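Search this book
Enter a term
Category: Robotics / Teaching and Demonstration
Shares 20 - Comments 4

Chapter 4
Showing the task

Judit Sárközi

Start with the hands. Before any programming, before the arm is even switched on, somebody does the job and somebody else watches. Most of this chapter comes down to that, plus the trouble you get into moving from one body to another.

Two main ways of showing. By hand - you take hold of the arm and push it through the motion, or you do the job yourself and record your own hands. By remote control - you sit elsewhere with a pair of handles and a screen, and the arm copies you. Both have their place. Both go wrong, in different ways, and the exercises at Ovodwood later on are mostly about how.

Household jobs are a good first test. Small spaces, slippery things, bad light. When Clovadik started its bathroom set the plan was 2000 short recordings of tidying and wiping, all done by people with bare hands. Easy work, you would think. Then try writing down what the hands did. 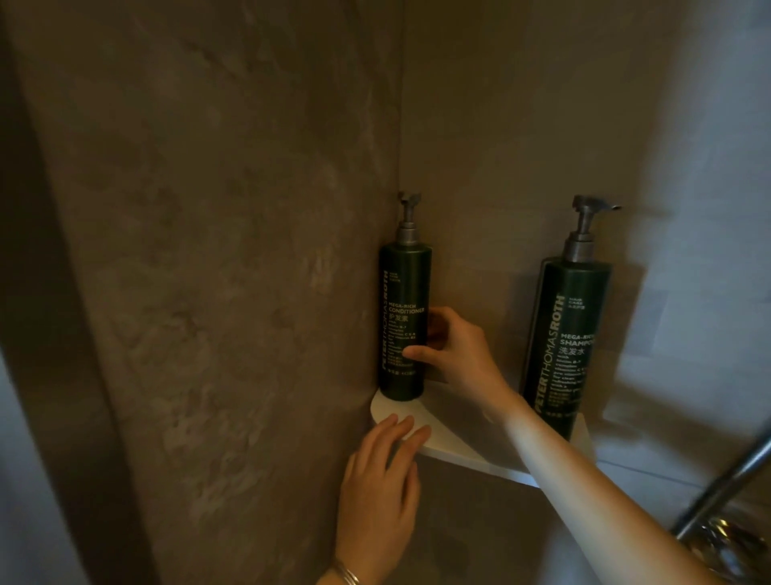

4.1 What the hands know

Take the grip on the conditioner. Thumb across the lower front of the label, fingers bent behind the far edge. The forearm passes in front of the shelf, close under the shampoo. A person doesn't plan that. An arm with a stiff elbow has to, and if the learner only copies where the fingertips went it may well sweep the second bottle off the shelf.

And the left hand. Raised, fingers spread, holding nothing that we can see. Is it part of the task? Steadying, waiting, about to catch something? One moment of a recording won't tell you. You need the seconds either side, or you ask the person who did it. Label it "idle" too early and the learner loses it for good.

Note also what gets hidden. The thumb covers print, the arm covers shelf. With remote control you often have a second view to fall back on - the Morikawa handles used in Chapter 6 come with one - but the operator looses the feel of the grip, and tends to squeeze too hard.

4.2 Before you record

Agree where the task starts and where it stops. Say it out loud.
Do it slowly, but not so slowly that it becomes a diffrent motion.
Keep the bad tries. Mark them as bad.
Change the layout between runs. Swap the bottles, move them along.

The Congate notes, revised last December, suggest a break after every 20 runs. Sensible. Tired hands take short cuts, and the learner will copy those as well.

Tags: demonstration, remote control, grasping
Next: 4.3 Guiding the arm by hand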